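집 파는 일, 첫 상담은 저희 집 식탁에서 하듯이 해드려요
크라브치크(Krawczyk) 부동산중개, 매도인 상담 서비스 '콜라우 테이블' 시작
2월 14일 월요일

안녕하세요, 크라브치크 부동산중개에서 매도 상담을 맡고 있는 사람입니다. 보도자료라고 하면 보통 딱딱하게 쓰던데 저는 그게 영 안 되더라고요. 그래서 그냥 제 말투대로 쓰기로 했습니다. 기자님들, 편하게 고쳐 쓰셔도 됩니다!

오늘부터 저희가 '칼라우(Kallau) 테이블'이라는 걸 시작해요. (제목에 '콜라우'라고 적힌 초안이 먼저 나갔는데 '칼라우'가 맞습니다. 칼라우 지점 이름을 그대로 딴 거예요.) 집을 내놓을까 말까 고민하는 분들이 계약서에 서명하기 전에, 중개 의뢰 여부와 상관없이 오셔서 집 이야기를 하고 가시는 자리입니다. 상담료는 없고, 상담 뒤에 꼭 저희한테 맡기셔야 하는 것도 아니에요. 다른 중개사무소와 이미 이야기 중이신 분도 괜찮습니다.

왜 이런 걸 하느냐고요? 지난 11월에 저희가 매도 경험이 있는 118가구에 설문지를 돌렸거든요. 그중 67가구가 "집을 내놓기 전에 뭘 먼저 해야 하는지 몰랐다"에 표시하셨어요. 저는 이 일을 꽤 오래 했는데도 이 숫자를 보고 한참 앉아 있었습니다. 저희는 매일 하는 일이니까 당연하게 여기지만, 파는 분 입장에서는 평생에 한두 번 겪는 일이잖아요. 도배를 새로 해야 하나, 세입자한테는 언제 말하나, 대출은 먼저 갚아야 하나. 이런 질문을 어디에 해야 할지 몰라서 동네 단톡방에 물어보셨다는 분도 계셨고요.
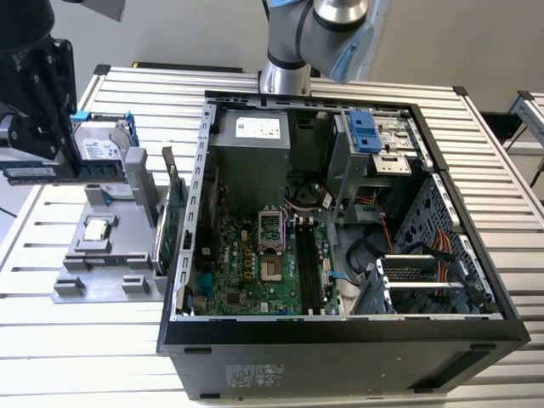
상담에서 제일 먼저 하는 건 가격 이야기가 아니라 일정 이야기예요. 언제까지 나가셔야 하는지, 새로 들어갈 집은 정해졌는지, 아이 전학이 걸려 있는지. 이걸 모르고 가격부터 정하면 나중에 급해져서 깎아주게 되거든요. 저도 예전에 이 순서를 거꾸로 했다가 매도인 한 분과 꽤 고생한 적이 있습니다. 잔금일이 이사 갈 집보다 한참 뒤로 잡혀서 그 사이 짐을 맡길 데를 찾느라 저까지 같이 뛰어다녔어요.

그다음이 서류입니다. 등기부등본을 같이 열어보고, 근저당이 남아 있으면 말소를 어느 시점에 할지 적어둡니다. 공동명의인 경우에는 다른 명의자분도 꼭 함께 오시라고 부탁드려요. 부부 중 한 분만 오셨다가 집에 가서 의견이 갈리면 처음부터 다시 하게 되니까요. 세금은 저희가 계산해 드리지 않습니다. 보유 기간이나 거주 기간처럼 세무사에게 물어볼 내용을 정리해 드리고, 질문지는 들고 가실 수 있게 출력해 드려요.

가격 이야기는 세 번째쯤 나옵니다. 저희는 호가 말고 실제 거래된 가격을 놓고 봅니다. 같은 단지라도 층이 다르고 향이 다르고 수리 상태가 다르니까 옆집이 얼마 받았다는 말만 듣고 정하시면 곤란해요. 볼몬트(Vollmont) 단지에 사시는 분들은 특히 동별 차이가 커서 자료를 따로 만들어 두었습니다. 필요하신 분은 예약하실 때 동 호수를 남겨주세요.

집 손보는 문제도 많이들 물어보시죠. 저는 큰 공사는 웬만하면 말리는 편입니다. 싱크대를 통째로 바꿨는데 사는 분이 들어오자마자 다 뜯는 경우를 너무 많이 봤어요. 대신 물 새는 곳, 안 닫히는 문, 나간 전등은 집을 보여주기 전에 고쳐두시라고 말씀드립니다. 작은 하자가 눈에 띄면 보러 오신 분이 안 보이는 곳까지 의심하게 되거든요. 누수 이력은 숨기지 마시고요. 고친 날짜와 영수증이 있으면 오히려 이야기가 빨리 끝납니다.

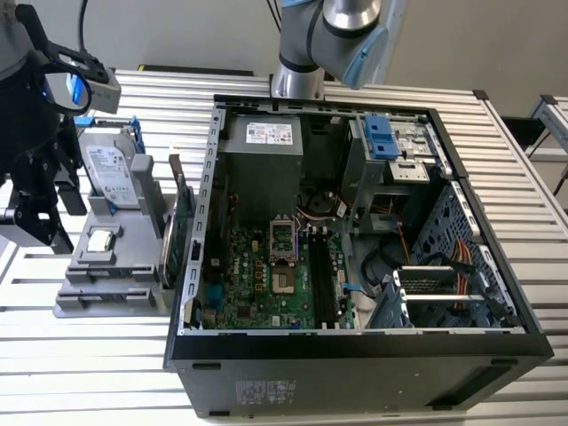

뚜껑을 열어 작업대에 눕혀 놓은 델 데스크톱

운영 방식도 적어둘게요. 상담은 칼라우 지점에서 하고, 하루에 8팀까지만 받습니다. 더 받을 수도 있는데 그러면 뒤에 오신 분께 자꾸 시계를 보게 되더라고요. 란데티(Landetti) 지점에서는 같은 상담을 전화로 진행합니다. 멀리 사시는 분이나 부모님 댁을 대신 내놓으시는 분들은 전화가 편하실 거예요. 다만 대리로 진행하실 때는 위임 관계를 먼저 확인하니까 양해 부탁드립니다.

준비물은 네 가지예요. 신분증, 등기권리증이 어디 있는지에 대한 기억(안 가져오셔도 되는데 찾아는 보고 오세요!), 대출이 있으면 은행 이름과 남은 금액, 그리고 관리비 고지서 한 장. 관리비 고지서는 왜 필요하냐고들 하시는데 집 보러 오시는 분들이 꼭 물어보는 게 겨울 관리비입니다. 겨울 것을 가져오시면 제일 좋아요.

직접 팔아보시려는 분도 오세요, 진심입니다. 저희 상담 내용 중에는 직거래하실 때 확인할 것도 들어 있습니다. 매수인 신분은 어떻게 확인하는지, 계약금은 어느 계좌로 받는지, 특약에는 무엇을 적어야 하는지요. 듣고 나서 혼자 하시겠다면 그것도 좋고, 역시 맡기는 게 낫겠다 싶으시면 그때 말씀해 주시면 됩니다. 맡기실 때의 중개보수는 상담 자리에서 미리 종이에 적어드려요. 나중에 얼굴 붉힐 일이 제일 싫거든요.

정식으로 시작하기 전에 시범 상담을 4주 동안 해봤는데요, 그때 다녀가신 분들께 한마디씩 부탁드렸습니다. 좋은 말만 골라 싣지는 않기로 했어요. 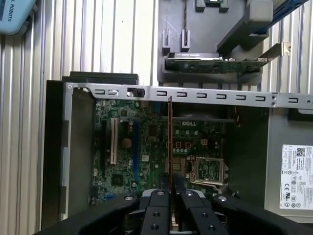
집값을 얼마 받아줄 수 있다는 말부터 나올 줄 알았는데 잔금일 이야기를 먼저 꺼내서 좀 놀랐다는 분이 계셨습니다. 남편과 생각하던 날짜가 서로 다르다는 걸 그 자리에서 알았다고 하셨고요. 다만 세금 부분은 결국 세무사를 따로 만나야 해서 한 번에 끝나지 않는 게 아쉬웠다고도 하셨어요.

맞는 말씀이에요. 세금까지 한자리에서 끝나면 저도 좋겠는데 그건 저희가 함부로 답할 영역이 아니라서, 질문지를 더 꼼꼼하게 만드는 쪽으로 고쳤습니다. 양도 시점에 따라 물어볼 내용이 달라지는 부분을 앞장으로 옮겼고 글씨도 키웠어요. 글씨 키워달라는 말씀도 시범 상담 때 나온 거예요.

세입자가 살고 있는 집에 대한 안내도 새로 넣었습니다. 임대차 만기와 계약갱신 여부를 확인하지 않고 내놓으시면 사는 분 입주 날짜가 꼬이기 쉬워요. 집을 보여주는 시간도 세입자분과 먼저 맞추셔야 하고요. 이 부분은 말 꺼내기 어려워하시는 분이 많아서 문자 예문을 몇 개 적어두었으니 그대로 보내셔도 됩니다.

예약은 칼라우 지점과 란데티 지점 어느 쪽으로 전화하셔도 되고 지점에 들러서 이름을 적고 가셔도 됩니다. 점심시간에는 전화를 못 받을 수 있는데 번호를 남겨주시면 그날 안에 연락드릴게요. 취재 문의도 같은 번호로 주시면 제가 받습니다. 상담 중인 분의 사연이나 집 주소는 알려드릴 수 없지만, 상담 순서와 질문지 양식은 얼마든지 보여드려요.

크라브치크 부동산중개 매도 상담 담당 드림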